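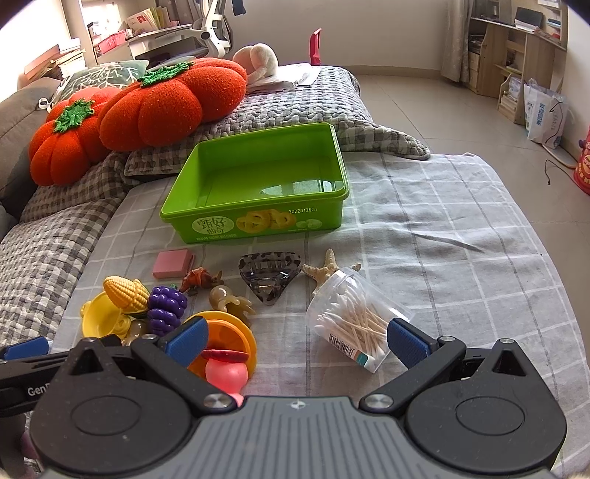

Fladeck Home and Storage Team

Sorting a mixed pile of small things into an old biscuit box
27 Nov 2024
By Engelbert Kuster

Every bedroom collects small things with no place of their own. Play food drifts in from the kitchen set, hair clips come off at bedtime, and a rubber ends up under the pillow. An empty biscuit box will hold most of it. You need the box, a damp cloth and a bed or other flat surface.

Wipe the box out first and get the crumbs from the corners. Leave it open while you work.

Tip everything out and spread it until you can see each piece. A plain or lightly patterned sheet is best, as dark fleece hides beads. Then pull the pile into groups: play food, animals, bathroom things, and natural finds such as shells.
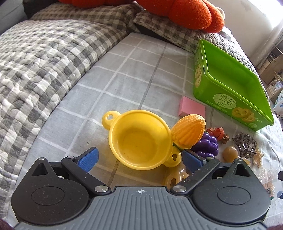
Play food is the easiest group to start with, being large and bright. Check hollow pieces before they go anywhere. A toy cup like the yellow one next to the corn cob can have dark specks inside, and these should be tapped out over a bin. Grapes and other bunches get a wipe between the bumps. If the play food belongs to a larger set, take it back there and keep it out of the box altogether.

Next come the brittle things. Claw clips snap if something heavy lands on them, so they go in near the end, teeth down. A dried starfish loses the tips of its arms very easily. Wrap it in a tissue or give it a shelf – we keep ours on the windowsill and have done since July.

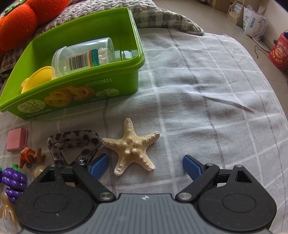

Jars and tubs go in before anything loose. Lay them on their side along the long wall of the box, with the lid pushed on firmly, and fill the space beside them with the animals and the rubber. Cotton buds should stay in their own container.

Small beads and toy nuts need a lidded pot if there are young children in the house. Anything broken goes out now.

Close the box and put it where the pile used to form. In our house that is the shelf by the bed. Go through it again after 2 months, and move out whatever hasn't been used.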